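Mugs, Mug Trees and Wooden Tops

Stacked mugs chip. The foot of one sits inside the rim of the next, and a small knock is enough to take a flake out of the glaze. If your cabinet has no room to stand them side by side, a mug tree is the cheapest way out, and it takes up very little counter.

Look at the base before you look at anything else. A tree with a narrow foot will tip as soon as two heavy mugs hang on the same side. Put the first mug on one side and the second straight across from it, then carry on in pairs. Unload it the same way. Large soup mugs do better on a shelf — they pull the post over and knock against their neighbors.

Short arms suit ordinary handles. Try your widest mug in the store if you can, and check that the handle slides on without scraping. Black metal trees show dust and water spots, so wipe the post when you wipe the counter. 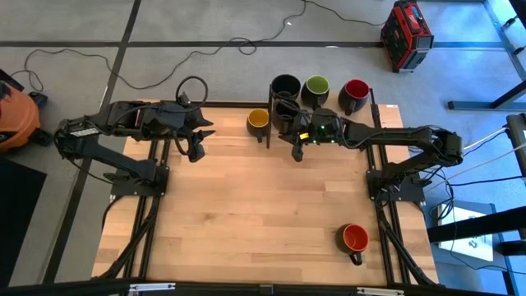 Mugs that don't fit on the arms can stand next to the post. Leave a finger's width between them. Anything you keep on top of a tree should be light and used often, or it will collect grease and dust.

Dry the handles before hanging. Water runs down inside the curve, drips off the bottom of the mug and leaves a ring on the wood. Butcher block marks faster than most surfaces.

For a ring that is already there, let the top dry overnight, then rub with 280 grit paper along the grain. Use a block and keep the pressure even. Start with 80 grit only if the wood is cut or burned, and work up through the grades afterward. Wipe off the dust and put on a thin coat of food-safe mineral oil. Leave it for a few hours and buff off what hasn't soaked in. Two thin coats are better than one thick one, which stays sticky.

Tea stains inside a mug come off with baking soda and a damp cloth. Don't use steel wool. On dark glazes it leaves gray lines, and on light ones the scratches hold the next stain.

A mug with a crack through the wall should go, even if it still holds water. A chipped one will do for pencils.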